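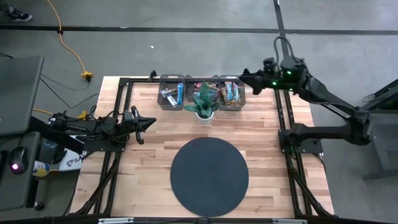 Speaker notes: Dating and cataloguing a private photographer's prints
Jericho Quiambao
Slot is 40 minutes including questions. Slides 1 to 14. Handout has the worksheet on the back.

Slide 1. Title
Introduce self. Say that the talk covers one collection, the Burnevmont prints, and the method used to put them in order. It does not cover digitisation, which is a separate project with its own write-up.

Slide 2. The collection
1,088 prints, all black and white, made by one amateur between the late 1950s and the early 1980s. No exhibition history. Nothing published. Most were given away within the family and came back together after two house clearances. No written list by the photographer has been found. Negatives survive for 259 of the prints.

Slide 3. What the family wanted
They asked for dates. The archive asked for places. The two requests pull in different directions when time is short. We did dates first and places second, and I would keep that order.

Slide 4. Evidence on the back
Go slowly here. Types of evidence, in order of how far we trusted them:
Photographer's own pencil note, written at the time.
Processing stamp from a lab.
Paper maker's back printing.
Note in another hand, often much later.
Stress that the last group is the one people want to believe, as it usually gives a full name and year. Of the later notes we could test against a negative, 9 had the wrong decade.

Slide 5. Paper
Fibre-based or resin-coated. Resin-coated paper gives an earliest date for the print and says nothing about when the negative was exposed. Repeat this point. The catalogue has two date fields, negative and print, and they must never be merged. If only one can be filled, leave the other blank. Do not copy it across.

Slide 6. Paper, continued
Surface, weight, border width. The photographer trimmed borders by hand until he got an adjustable easel. After that the borders are even to within a millimetre. We have no date for the easel, so the change sorts prints into before and after and no more.

Slide 7. The Doltholm group
Fourteen views of the same harbour wall. The family had them as one afternoon. Shadow direction and tide level give at least three visits. One negative strip carries two of the views next to a picture of a school gate, which ties that visit to a term date.
If asked: no, we did not use software for the shadows. A large-scale map and a protractor were enough.

Slide 8. Cards
The photographer sent a print inside a folded card each Christmas. Recipients kept the card and the print together in most cases. The cards are dated, so the print has a latest possible date. Note that he often used negatives several years old. The card says when it was sent and that is all it says.

Slide 9. Numbering
Each print has a running number and a group code. The group code can change. The running number cannot. We broke this rule once, in January, and spent two weeks putting it right. Show the before and after spreadsheet. Pause for reading.

Slide 10. Handling and storage
Polyester sleeves, one print to a sleeve. Pencil on the sleeve label only. Prints with silvering at the edges were kept apart and checked monthly. Adhesive residue from album corners was left alone.

Slide 11. Time and cost
Budget was 900 for materials, nearly all of it sleeves and boxes. Labour was not costed. Average of about six minutes per print for the first pass. The second pass took longer because it involved comparing prints across groups.

Slide 12. Unsolved: Baluyot portraits
Studio-style portraits, plain background, no stamps. The name is from a later note. Sitter not identified. The lighting differs from everything else in the collection, and the prints may be by somebody else. Catalogued as "attributed" with a question mark.

Slide 13. Comparison with Pirkumberg
Similar size, also a private collection, but with a full set of contact sheets. Their dates are tighter than ours by several years in most groups. Recommend that anyone still in touch with a living photographer ask about contact sheets before asking about prints.

Slide 14. Worksheet
Ask the room to turn over the handout. Three backs, five minutes. Answers: first is print date only, second is both, third cannot be dated. Expect argument over the third. The year on it is in ballpoint and in a later hand.

Questions until 3.40 pm. Collect spare handouts at the door.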